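June, 6:40 in the morning

Got in before the others to do the Vallby pair. They were due yesterday but I had the Deák charger apart on the other bench and ran out of day. Left gripper had been closing late since the weekend shift. The log says the gap reading drifted, which the night people wrote down and then kept working. I don't blame them, the drift was small.

Took the left one apart first. Four screws on the plate, then the finger slides off. There was grit in the slide, gray and sticky, mostly lint with old grease holding it together. The soft stuff sheds more than we planned for. When we ran only plastic cups I could leave these for a month. Wiped the rail with a dry cloth, then a second cloth with a bit of cleaner from the Fluka bottle, then left it to sit while I had coffee. One thin line of new grease, worked in by hand, 30 strokes open and closed. It moves well now. No click at the end of travel.

Ribbed pads next. The right gripper's pads are fine. On the left gripper the inner one had worn smooth near the tip, so I swapped both on that side to keep them even. The cycle counter said 1341 when I pulled them. The last set went longer than that, but the last set did cups. I wrote the number on the bag with the old pads and put it in the drawer under the scale.

Put everything back and ran the zero. Open all the way, close all the way, hold, open. The first run came up 2 millimeters off on the left. I had seated the finger against a bit of lint I missed. Took it off, cleaned it again, second run good. I should look into the slot with the flashlight every time and I keep not doing it.

Markers: wiped both plates on each gripper. One corner on the left gripper was lifting, so I pressed it down and put a dot of glue under it. It will need a new print soon. The tracking doesn't care about a little dirt but it cares a lot about a bent corner.

Then the check task, which is the pouch. Left gripper holds the rim so the case stays open, right gripper takes the folded paper by its lower end and handles it without creasing it. The blue marker stays inside so there is something in the way. I like this one better than the block test because paper shows me right off if the pads are closing crooked.

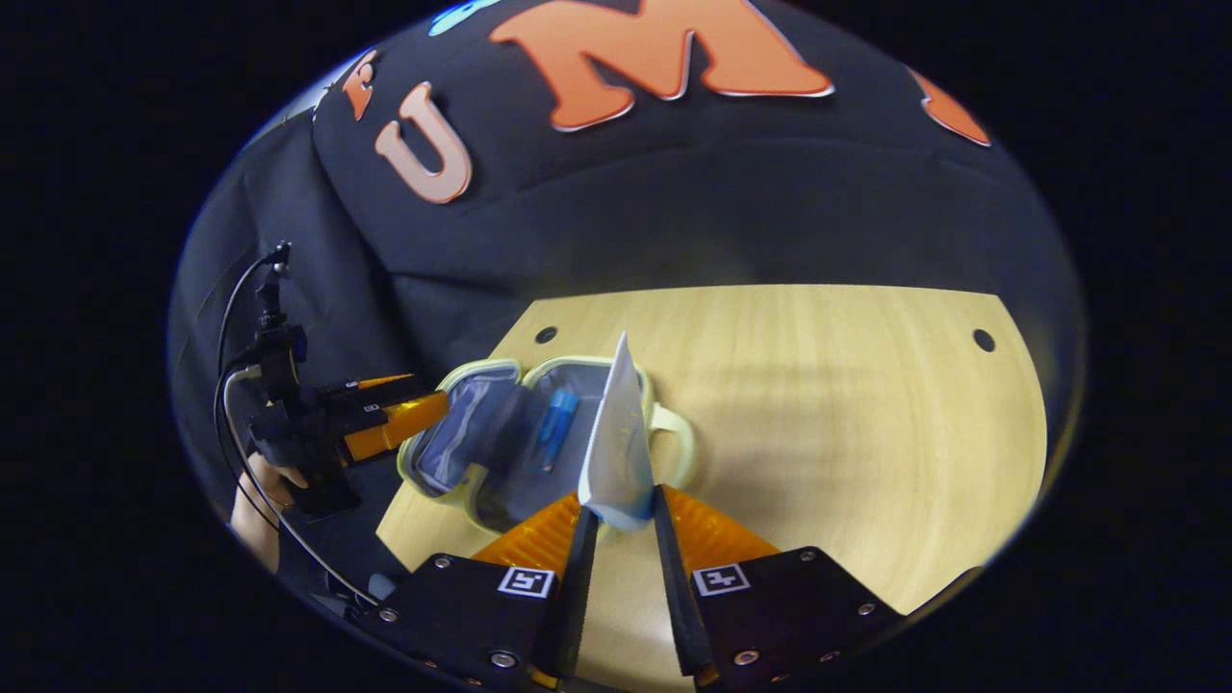 I ran it slowly to begin with and then at normal pace. The left one holds the trim without creeping, even when I pull a little. The right one closes flat. I had expected to go back in and shim it, and I didn't need to. The cable on the left still bothers me. The loop is long enough to catch on a sleeve, and if it gets yanked the plug takes the load. I'll add a clip at the handle when the Flater order comes. Until then a strip of tape.

Finished at 8:15. Signed both off on the sheet and set the next cleaning at 135 hours of use, down from what we had. If the lint is that bad again I'll cut it further.

Still to do:

- new marker print for the left plate
- tape on the cable, then the clip
- order pads, we have one set left
- ask nights to write the gap reading at the start of the shift as well as the end

My thumb is sore from the small screws. The good driver is missing from the kit again and I used the one with the chipped tip, so a couple of the heads are a little chewed up. Replacements are in the tin on the top shelf. I'll change them at the next cleaning, when the plates have to come off anyway.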